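Cartas de Tronham

Conversa publicada a 29 de junho de 2024

Cheguei a Tronham com quarenta minutos de atraso e com um bolo que tinha comprado na estação de Cendberg, já bastante amassado do lado da cobertura. A minha anfitriã pegou na caixa, espreitou, disse «isto come-se à colher» e foi pôr água ao lume. Tinha-me pedido que não escrevesse o nome dela, e eu prometi. Na terra, que tem 480 habitantes, toda a gente vai saber de quem se trata, mas ela diz que isso é diferente, que uma coisa é saberem e outra é vir escrito.

Há 20 anos que mantém a Trarkanance, um círculo de correspondência por carta, à mão, sem quotas e sem estatutos (houve uns, a certa altura, mas perderam-se numa mudança de casa e não fizeram falta). Quem quer entrar manda uma carta. Ela lê, pensa uns dias e apresenta a pessoa a outra com quem lhe parece que há conversa. Depois deixa-as em paz.

«Comecei por causa de uma amizade que se estava a acabar ao telefone», contou-me, enquanto procurava duas chávenas que fizessem par. «Falávamos todas as semanas e já não dizíamos nada. Como estás, bem, e tu, bem, e o tempo. Um dia não me apeteceu ligar e escrevi quatro folhas. Veio uma resposta de seis! Estava lá tudo o que andávamos a calar havia anos, até uma zanga por causa de um casaco emprestado.»

Perguntei-lhe quantas cartas guarda. Sabe o número de cor, que no inverno passado resolveu pôr tudo em ordem e foi fazendo risquinhos num caderno: 2257, só as que lhe foram dirigidas a ela. Estão em caixas de sapatos, por ano de chegada, menos as de uma correspondente de Kassa, que têm uma gaveta própria «por serem muito grossas e por eu gostar muito delas, pronto, não vale a pena disfarçar».

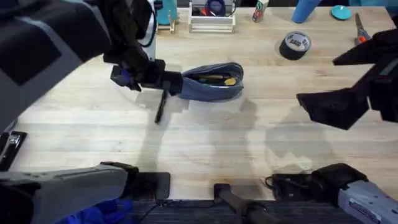

Escrever uma carta, na opinião dela, leva sempre três dias, mesmo quando se despacha numa tarde. No primeiro anda-se com a pessoa na cabeça, no segundo escreve-se, no terceiro relê-se e tem-se vergonha de uma frase. «A frase da vergonha é a que tem de ficar», avisou-me, muito séria, e serviu-me mais chá sem perguntar se eu queria. Quanto a material, não tem superstições nenhumas e até se ri um bocadinho de quem as tem. Papel pautado, do que houver. O resto cabe numa bolsa de pano azul como a que se vê deitada na mesa, de boca aberta, e aconselha toda a gente a ter uma assim, que se leve para a cozinha ou para o comboio. «Se for preciso ir à escrivaninha, já não se escreve. Eu escrevo ao lado das batatas.»

A conversa foi dar ao correio propriamente dito. O marco mais próximo fica a 900 metros de casa dela, sempre a subir, e durante muito tempo isso aborreceu-a. Agora faz o caminho devagar, com a carta no bolso do casaco, e é ali que muitas vezes se arrepende de qualquer coisa e volta para trás. Já abriu envelopes com o vapor da chaleira para acrescentar um parágrafo. Também já deitou uma carta no marco e ficou parada à espera da carrinha para a pedir de volta, e não lha deram, e ainda bem, acrescenta, porque foi essa que lhe trouxe a correspondente de Kassa.

Quis saber se as duas se tinham encontrado. Uma vez, em abril, num café de Cendberg, e correu assim-assim. «Ela falava muito depressa e eu estava sempre à espera da vírgula», disse, a rir-se. «Ficámos as duas um pouco atrapalhadas. Na semana seguinte escreveu-me a contar o encontro, de princípio ao fim, como se eu não tivesse lá estado, e eu gostei muitíssimo mais do encontro assim contado. Tenho essa carta à mão para os dias maus.» Nunca marcaram segundo. Continuam a escrever-se, com os meses a passarem pelo meio, e nenhuma pede desculpa pela demora, que é das poucas coisas que a Trarkanance pede a quem entra: nada de começar a carta a pedir desculpa.

Há também desistências, claro. Gente que escreve duas vezes com grande entusiasmo e desaparece. Ela não insiste, manda um postal pelo Natal e pronto. Ao fim de alguns anos, há quem responda ao postal com uma carta enorme, e então é preciso desencantar um par novo para essa pessoa, coisa que lhe dá que pensar e que faz com gosto – diz que é parecido com sentar convidados à mesa, mas sem ter de cozinhar.
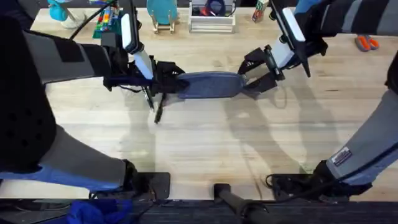
Um membro antigo do círculo, com quem falei depois ao telefone, discorda da regra das desculpas e disse-mo logo à entrada: para ele, pedir perdão pelo atraso é metade do prazer, e conta sempre em pormenor as razões, algumas inventadas. Acha ainda que a fundadora é demasiado branda com quem desaparece. «Eu mandava-lhes um postal em abril também, para não se habituarem», resmungou, e passou dez minutos a elogiá-la.

Quando lhe repeti isto, ela encolheu os ombros e respondeu que ele escreve as melhores desculpas que já leu e que, no caso dele, fecha os olhos. Depois levantou-se para acender a luz, porque entretanto se tinha feito noite e nenhuma de nós dera por isso.

Falámos ainda da letra dela, que piorou com a idade. Os dedos cansam-se e às vezes passa às maiúsculas a meio da página. Sugeriram-lhe que ditasse, e ela experimentou uma tarde inteira. «Saiu uma coisa muito bem-educada. Não mandei.» Prefere cartas mais curtas e mais tortas, e os correspondentes que se amanhem com a lupa.

À porta deu-me o resto do bolo, embrulhado num pano que tenho de devolver, e uma folha dobrada com a morada da Trarkanance, para o caso de eu querer escrever. Já comecei. Vou na segunda página e ainda não saí da história do comboio.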